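Ceddale's old mill woods get a second look

September 29, 2019

I spent most of last Tuesday's rain break, if you can call four hours in a truck a break, listening to Feng-yi Yu talk about hemlock. I didn't mind one bit. Feng-yi has been the district forester up at Ceddale for longer than I've been writing this column, and she has finally gotten the go-ahead for the thinning plan I've been nagging her about since the spring before last.

So here's the news. The state is going to thin 57 acres on the north side of Mulder Ridge this winter, starting as soon as the ground is hard enough to carry equipment. It's the first cutting of any size on that side since the Grolloris mill shut down, and the first one ever (as far as either of us can tell) where the plan was written with the creek in mind. There will be a wide buffer left along Mulder Creek, no crossings except the old stone ford, and the big pines above the ford stay put. I asked about those pines twice. They stay!

The stand was planted in rows after the mill company gave up on it, and if you've walked through there you know how it feels: dim, quiet, hardly a fern on the ground. The trees are skinny and they've been fighting each other for light for decades. Feng-yi wants to take out the weak ones, open up the canopy, and let the maple and birch seedlings have a shot. She told me the district will also plant 3,000 young trees next spring, mostly red oak and white pine, in the gaps where deer have chewed everything down to nothing.

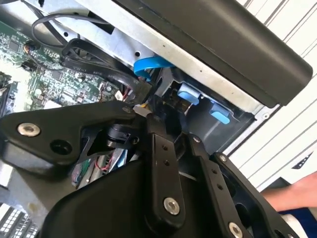 The part I keep chewing on myself is the old records. When the Grolloris mill closed, its timber books went into the district office, and for years they sat in file drawers next to the coffee maker. Then in the 1990s a summer crew typed the whole lot into a desktop computer, and of course the computer got shoved under a table when the office moved. A desktop with its case open is a pretty familiar sight to me by now, and I'm happy to report that the files came off the old drive just fine in August. Yuk-lan Hsieh, who runs the mapping side of things for the district, has been matching them up with the ground ever since. She's using a mapping program called Clumo, and she let me sit next to her and poke at it for an afternoon.

What a treat that was. You can pull up a compartment and see what the mill cut there, what it planted, and which crew boss signed for it. There are 46 compartments in the old books and Yuk-lan has pinned down 34 of them so far. The rest are a headache. The mill crews measured from things like "the leaning beech" and "Carter's upper fence," and the beech is long gone, and there are at least two fences up there that could have been Carter's. If your family has any old maps or snapshots of the ridge, she would love to borrow them. She'll scan them and give them right back.

It matters for more than curiosity, too. The books show that a good piece of the north side was cut hard and then burned over, and that's the same ground where the planted rows look worst today. Feng-yi has moved one of the log landings because of it, down to the flat by the gravel pit, where the soil can take a beating.

Now for the practical stuff. The Ridge Trail will be closed from the gravel pit to the ford while the crew is working, and the upper parking lot will be for trucks only. The lower lot and the loop around the pond stay open all winter, dogs on leashes as usual. Firewood permits will be sold at the district office once the cutting is done, and you'll have to haul your own from the landing. Last time they did that, over on the east side, the good stuff was gone by lunch, so I'd bring a friend with a bigger truck than mine.

Feng-yi is leading a walk through the marked stand before the work starts. Blue paint means the tree is coming out, and a yellow band means it's on the buffer line. The date will be posted on the board outside the office as soon as she has one. I'll be there in my bad boots, asking about the pines again.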